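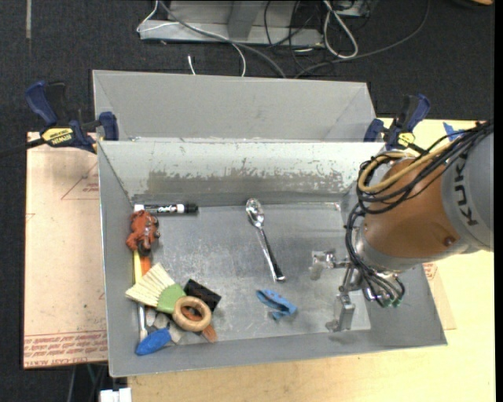
The odds bin, October

Spoon in the middle, pale blue cloth flopped beside it, and everything else shoved up along the left-hand side. The orange creature is my favourite and I won't hear a word against it.

Hello and welcome back to the gallery! If you've come over from the old Bangate page, the albums have kept their names but the order has changed a bit, so have a scroll if something isn't where you left it. The counter at the bottom says 1,774 visits, which has cheered me up no end (I suspect a fair few of those are me checking for typos, but still).

I've been on a bit of a mission with odds and ends this autumn. You know the sort of thing – whatever is left over when the proper tools have gone back on their hooks and the cutlery is in its tray. Every household and workshop has a pile like it. Mine used to live in carrier bags on the back of a door, and the only way to find anything was to tip the whole lot out on the floor and crawl about. A bin with sloping sides and a wall across it is a huge improvement, because you can at least see what you're reaching for.

Some notes on the things

The brush, with its green head and cream bristles, is the kind I'd never be without. Small scrubbing brushes get into corners that a cloth just slides over, and I use mine for window tracks, the grooves round a sink, muddy boots, all sorts. I knock the bristles out over the sink afterwards and leave the brush on its side to dry. Stand them bristles down and they splay out like a bad haircut.

I have a real soft spot for the wooden ring. Plain wood, round hole, no fuss at all. Rings like that are brilliant for hanging up tea towels or gathering a curtain, and I've got a couple on string in the greenhouse holding back the tomatoes. You can sometimes pick them up for 90p in Nguyen, the hardware shop on the corner, if you ask at the till and don't mind waiting while they look in the drawers.

Then there's the blue rubbery one down at the bottom of the pile. Fish? Some other soft toy? I've gone back and forth. Teresa Guerreiro voted fish straight away and has started calling it Kipper, so I think the matter is probably closed.

Coloured handles, yellow and orange, always get a thumbs up from me. I put a strip of bright tape on anything of mine that comes with a dull handle, ever since I lost a decent screwdriver in the leaf pile for a whole winter. It looks a bit daft but I haven't lost one since.

And a spoon! There's always a spoon. I've never worked out how they travel. I once found one in the bag with the tent pegs, and another in the pocket of a coat I'd bought second-hand.

About those paint flecks

I do like a bit of old paint on a work surface, and the white spatter on the dividing wall suits it very well. Scuffs on the floor too, nice grey ones. If you prefer things spotless, warm water and washing-up liquid will lift ordinary grubby marks off most painted metal. Try a hidden patch first, and go easy with anything scratchy. I leave mine be.

How I sort mine at home

I give it up to 7 minutes with the kettle on and no longer, otherwise I start reading the labels on old batteries. Pens and markers come out first and get tried on a scrap of card. Dried-up ones go, no second chances. Anything soft, so rags and dusters, gets a shake and goes in the wash at the weekend. Toys go in a shoebox by the door for whichever small person turns up next. Sticks and bits of dowel I keep for seedlings, and yes, I have far too many.

What's left goes back in. I used to feel I ought to find a home for every last thing, but I've made my peace with having a pile.

More albums

Hunanus allotment sheds, part 4, is up now, with the blue door everyone asked for.
Grendance Road jumble tables should follow once I've got the lids-and-no-boxes section into some sort of order.
Buttons, buckles and hooks is still half finished. Teresa has the other half of the tin.

Comments are open underneath, and if you have strong feelings about the fish, do say.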